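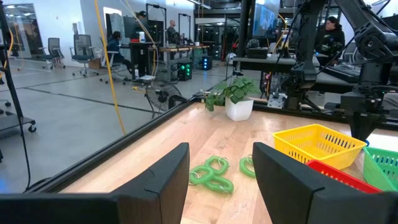 Green coils, tangled, with the baskets to the right (wrist view).

Projects > Tasalel > Meetings > Minutes
Reading time: 3 min

Tasalel coil sorting: minutes, November 5, 2023

Held on a Sunday, which was noted by everyone present and is now noted again.

1. Minutes of the last meeting
Agreed, apart from the word "solved" in item 4, which was changed to "attempted".

2. Results so far
The policy trained on 900 demonstrations was compared with the one trained on 3,000. Each had 200 trials with the spiral keychains. On single coils lying clear of the others, the two could not be told apart. On tangled coils the larger set did better, though by less than the extra weeks of teleoperation had led some of us to hope. The plot will go into the report with the axis starting at zero. A proposal to start it elsewhere found no seconder.

3. What counts as a success
Long discussion. The Trerance protocol says a coil is sorted when it is "in the basket". It does not say what to do with a coil hooked over the rim by its ring, and 11 trials had ended that way. Scorers had been marking these according to mood. After two proposals and a diagram on the back of the agenda, it was agreed that a coil must be wholly below the rim when the gripper opens and must stay there. The 11 will be rescored from video by someone who did not score them the first time.

4. Blue coils
There is no blue basket in the protocol. Blue was put in as the odd one out, to see what the policy would do with a colour it had no home for, and the demonstrators promptly gave it one. 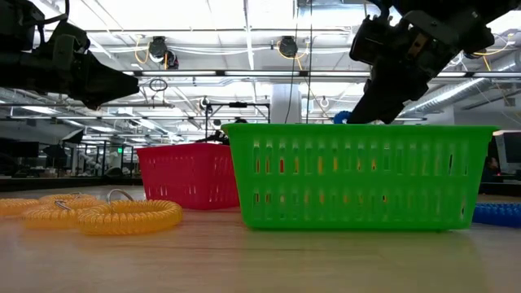

Most of them had settled on green, a few on red, and one had changed preference halfway through a session. The policy has learned all of this faithfully. Two options were put: relabel the blue demonstrations, or leave them out and collect fresh ones with a written rule. The second was chosen. The rule is "blue goes in green" and will be taped up where the operators can see it.

5. Basket positions
Bech would like the baskets moved between trials. Brerau would like them left alone so that its numbers can be compared with ours. Both requests are reasonable and they cannot both be met. Fixed positions for the main table of results, shuffled positions for a second, smaller one. Bech to be told it is the more interesting of the two.

6. Any other business
Resetting tangles by hand makes them neater as the day goes on. From now on coils will be tipped out of a cup and left as they land.

Next meeting in December, on a weekday.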